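Week 5 handout: Comparing hands
Instructor: Diane Poirier

Last week's reading was the Posska brochure, and I hope it annoyed you. "Grips anything" is not a measurement. Neither is a two-minute video with music on it. This week we look at what you should ask before you believe a claim about a gripper, including one of your own.

1. What was picked up?

Vendors like objects that suit their hand. A foam block makes every gripper look clever. The objects we use in the lab are awkward in different ways: the persimmon is round and glossy, the pear changes width along its length, and a roll of packing tape has a hole through it, so there is more than one sensible place to hold it. Write down which grasp was used each time. If you lump them together, your success rate means very little.
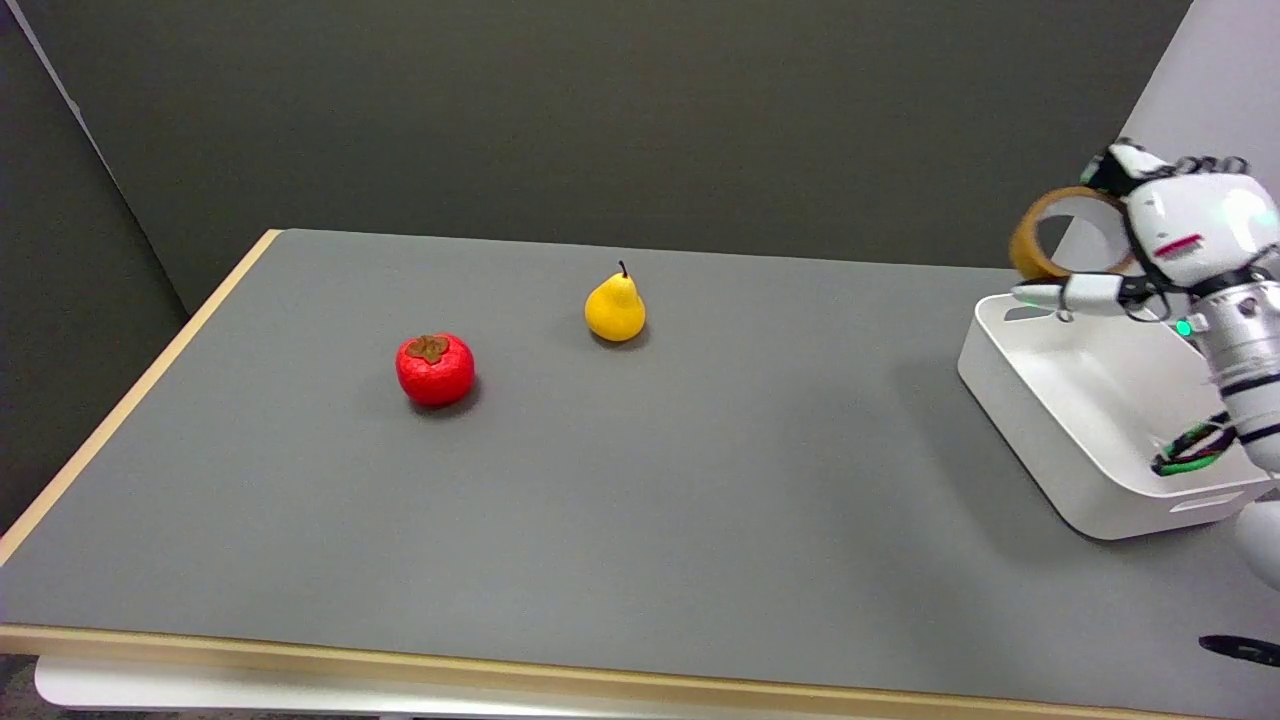

2. What counts as a success?

Rodrigo Nieto's group ran the Tundeck two-finger gripper and the Ouali five-finger hand over the same list last February. The Ouali scored 90 per cent, and then they went back through the logs. A trial had been marked good once the object left the table. Drops over the tray on the way down were never recorded – nor were objects that landed outside it.

For your own trials, an object must be lifted, moved and released where you said it would go. Decide this before you start and put it in writing.

3. How many trials?

Eight is a demo. I want 500 per hand, split evenly across the objects, with the order shuffled. Yes, it's dull. The full Cunda log has 2,478 attempts and I still wouldn't bet my own money on the gap between the two controllers.

4. Is it the hand at all?

Change the hand and you have often changed the mounting, the weight on the wrist and the camera's view of the fingers. List everything that differed. Most lists I get are too short.

Comparison plans are due 12/12/2023, two pages at most, no brochure language.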